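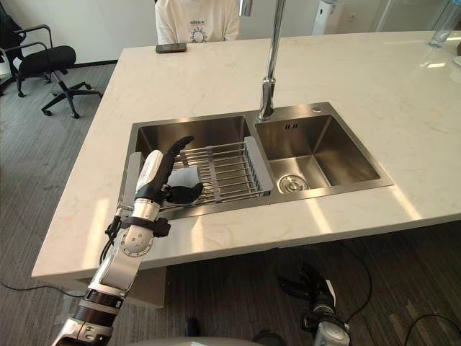
It makes no difference to me which ward I vote in as long as the bins get emptied, one reader wrote after my last column on the boundary review, and two others wrote to agree. I understand the feeling. A ward boundary is a line on a map that most people never look at, and the councillor on the other side of it probably belongs to one of the same parties as the councillor on this side. I still think the reader is wrong, and the draft map for Liltside shows why.

The proposal takes the whole of Liltside north of the railway and puts it into a new ward called Jirmont West. The southern part stays where it is and is joined to the Maluleke estate and the streets behind the hospital. The two halves would elect different councillors from the next local elections onward. The primary school would be in one ward and most of the homes it draws from in the other. The doctors' surgery is on the boundary itself, with its front door in one ward and its car park in the other.

The case for doing this is arithmetic. Each councillor is supposed to represent a similar number of electors, and the present wards have drifted a long way apart. Usis ward has grown quickly with the new housing on the old dairy site. Jirmont has barely grown at all. As things stand, a vote in Jirmont is worth noticeably more than a vote in Usis, and that is unfair to the people in Usis. I have no quarrel with any of this. Anyone who objects to the new map ought to begin by admitting that the old one cannot stay.

My objection is to how the numbers were made to fit. The line along the railway moves 784 electors into Jirmont West. An earlier version, which was discussed in April and then dropped, followed the brook instead and moved nearly 400 fewer. It kept the school, the surgery and the shops on the parade together. It left Jirmont West a little under the target size, but within the margin allowed. The review's own report says so in a paragraph near the back. It goes on to say that the railway is a "stronger and more readily identifiable boundary" and leaves the matter there.

A railway is easy to identify, certainly. It is also crossed by two road bridges and a footbridge, and people in Liltside have used all three every day for generations without supposing that they were going somewhere else. The brook is a real dividing line for most of its length. There is one place to cross it by car, and the bus routes on either side go to different towns. Whoever chose between the two was looking at how thick the lines were on the map.

The reader with the bins might say that none of this affects the bins. Bins are a fair place to start, so take them. When the collection day was changed three years ago and the lane behind the parade was missed for weeks on end, it was put right after the ward councillors raised it at a meeting. They raised it because enough people in one place complained to the same people. Cut the place in two and each councillor hears half as many complaints. Each of them can also say, quite truthfully, that part of the problem belongs to someone else.

It works the same way with planning. The field beside the allotments has had two applications for housing on it and will no doubt have a third. Under the draft map the field would be in Jirmont West, and the road that takes all its traffic would be in the other ward. The people who live on that road would have no vote for or against the councillors who speak for the site. They could write letters, as anyone can, but a letter from outside the ward goes to the bottom of the pile. 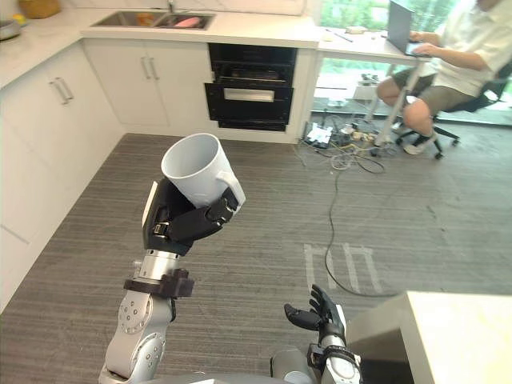 I should also say something about party advantage, as several people have asked me whether there is any in this. I have looked at the results for the last three elections and I can't find much. The northern half of Liltside leans one way and the southern half leans the other, neither by a great deal, and moving the line might change one seat in a close year. I don't believe anyone drew it with that in mind. People who shout about a fix every time a boundary moves make it harder to get a hearing for the duller complaint, which is that the work was done in a hurry by people who didn't visit.

The consultation itself has been poor. The draft map was put online at a size that can't be read on a phone. A paper copy was available at the library in Jirmont, which is of limited use to anyone in Liltside without a car. Some 40 responses had been received when the first stage closed, out of four wards, and the report treats this as a sign that people are content. I would take it as a sign that they hadn't heard. A review that moves the better part of 1,000 people, once the smaller changes around the hospital are counted in, ought to put a leaflet through each of their doors. It costs very little and the council manages it easily enough when it wants to tell us about garden waste.

There is a second stage, and it is still open. A response doesn't have to be long. The most useful ones say which streets people use together, where the children go to school and which way the bus runs, because the rules allow for community ties to be weighed against equal numbers and the review can only weigh what it has been told. Simply writing that you are against the change will be counted and then ignored.

My own response asks for the brook line to be restored and for the small shortfall in Jirmont West to be accepted. If the review thinks the shortfall is too large, there are two streets at the Usis end that could be moved across to cover it, and the residents there already vote at the Jirmont polling station. I have sent the review a map with those streets marked.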